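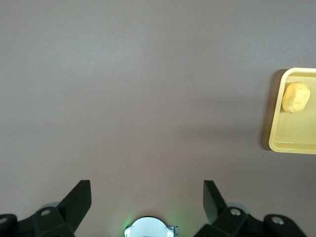

Section 9. Setting up the table and tray

Read this before the first batch. Applies to the Wusero dough kit, tray version. For the bowl version see the other booklet.

What you need out

Yellow plastic tray
Plastic scraper
Bag of dry mix
Water jug
Soft cloth, clean
Plastic wrap

Clear the table first. Everything off. Crumbs get into the dough and you won't get them back out.

9.1 Wipe down

1. Wipe the table with a damp cloth. Plain water, no spray.
2. Dry it. All of it, corners too.
3. Put your palm flat on the surface and drag. If it feels sticky, wipe again.

Note: A smooth table is best. On a table with grooves or a heavy grain, use the mat from the Forsberg pack, smooth side up.

9.2 Place the tray

1. Set the tray to one side of the work area, lip facing up. Right side if you are right-handed, otherwise left.
2. Press down on each corner in turn. Should not rock.
3. Leave the middle of the table open. You knead there, not in the tray.

CAUTION: Do not lift the tray by one side of the rim with dough in it. Two hands, opposite sides.

CAUTION: Tray is not for the oven, the microwave or the stovetop. Warm hand wash only. No dishwasher, the corners warp.

9.3 Mix

1. Empty the bag into your own mixing bowl. Whole bag – half batches come out gritty.
2. Add water to the line on the jug. Slowly, stirring.
3. Stop when it pulls off the side of the bowl. Too wet, wait a few minutes before you do anything else. It tightens up on its own.
4. Tip onto the table and knead till smooth.

Note: The yellow mix stains a little when wet. Roll your sleeves up. Comes off skin with soap, off cotton not always.

9.4 Portion and rest

1. Pinch off a lump that fits in your palm. Roll it losely, don't press hard.
2. Put the first one in a top corner of the tray, near the rim but not jammed agianst it.
3. Work across, then down. Leave a thumb's width between lumps.
4. Cover with plastic wrap and leave it alone for half an hour.

Small creases and bulges are fine. They relax during the rest. Deep cracks mean too dry – wet your fingertips, roll again, put it back.

Do not flour the tray. If lumps stick, use the scraper, flat edge only.

9.5 If something is off

Tray slides around: table still damp. Back to 9.1.
Lumps run together: too much water, or packed too close.
Dry skin on top: wrap wasn't tight over the rim.
Tray scratched: still usable. Cracked, stop using it and order part 925.

Part 2208 is the lid. Sold separately, fits the Wusero tray only. Does not fit the older Zundberg tray, don't force it.

Replacement parts from the Nornthorpe counter or by mail, form on the back page. Write the part number clearly.

Section revised Oct 20, 2022, T. Fu. Replaces the January sheet.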